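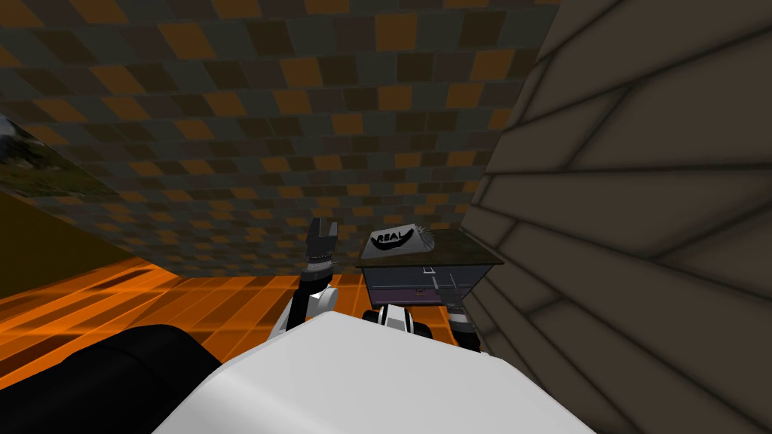

A robot's view of a low nightstand against a panelled wall, in a simulated room.

Stusavham council will press ahead with a plan to lease the old Trosley works depot to a single tenant for 30 years, though it has yet to publish a valuation of the site or say what the rent will be.

Councillors voted five to two to give general manager Eduard Štěpánek authority to finish negotiations with Tetari, a storage and freight company that already rents a smaller yard from the council on the other side of the rail line. Residents have 14 days to send in written comments. The resolution does not say what happens to those comments once they arrive, and it does not require the final lease to come back for a vote.

The site covers 2,000 square metres behind the Trosley shops and was used for road crews until they moved out last September. It has sat locked since then, apart from a corner where the parks crew keeps mulch.

A staff report describes the lease as "the best available outcome for ratepayers". The report runs to 26 pages, and most of them are maps, zoning extracts and a traffic study prepared before the roundabout on Trosley Road was built. The section headed "Financial implications" is a single paragraph. It says the terms are confidential while talks continue and that the return is expected to be "favourable over the life of the agreement". Favourable compared with what is left open.

Štěpánek told the meeting, held by video link, that releasing figures now would weaken the council's hand.

"We're in a live negotiation with one party and I'm not going to conduct it in public," he said. "Members will have a full briefing at the right time."

Asked when the right time would be, he said it would depend on how the talks went.

The council did not go to tender. Under its own property policy it can skip that step where a proposed tenant holds an adjoining lease, and staff argued that Tetari's existing yard meets the test. The yard and the depot are separated by the rail line and a drainage reserve. The report calls them "functionally adjoining", a phrase that does not appear in the policy.
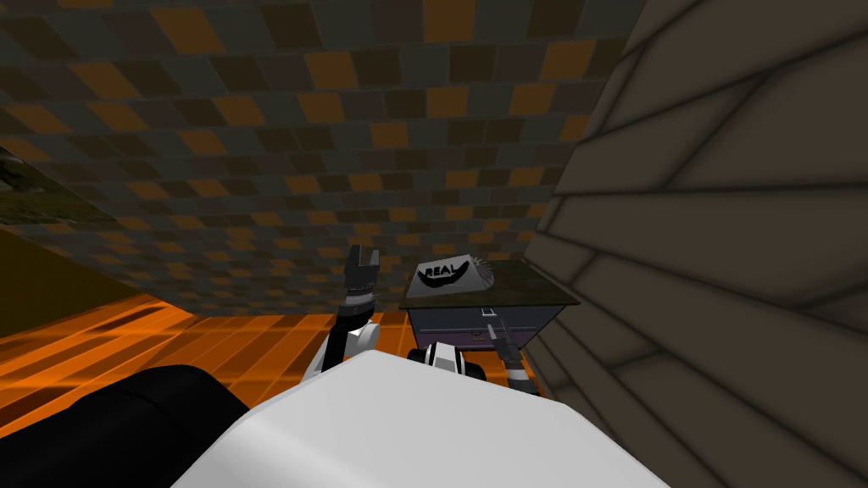
Councillor Ľubica Pešek, who voted against, said she could live with a long lease but wanted to see at least one other offer first.

"I've been told nobody else is interested. I asked how we know that when we never advertised it, and I still haven't had an answer," she said.

She moved to put the matter off until an independent valuation had been done. The motion failed, with the mayor saying a delay would send the wrong message to business at a difficult time. The council's last valuation of the depot dates from before the land was rezoned to allow warehousing, and staff confirmed it would not be used to set the rent.

There is also the question of the soil. Fuel was stored at the depot for decades, and planning firm Viklund recommended testing in a report to the council on its surplus land. Staff said that testing "may form part of" the lease conditions. They could not say whether Tetari or the council would pay for any clean-up, or whether a cost estimate had been done.

Supporters of the deal point to jobs. Tetari has said the larger site would let it expand its local workforce, and the figure was repeated by several councillors as 30 new positions. The company's letter, attached to the report, says "up to 30" and includes drivers who would be moved from other depots. It offers no start date, and the draft heads of agreement do not tie the lease to any number of jobs at all.

Tetari did not respond to questions about the letter.

Neighbours have their own worries, mainly about trucks. The traffic study found that Trosley Road had room for more heavy vehicles, but it counted them at the old intersection, and the road has since lost a turning lane. Staff said a new count was not needed at this stage and would be odd to carry out now in any case, with so few people driving to work.

The comment period opens on April 6, 2020. Submissions can be made by mail or through the council website, where the staff report is listed under "Property – other". The customer service counter remains closed.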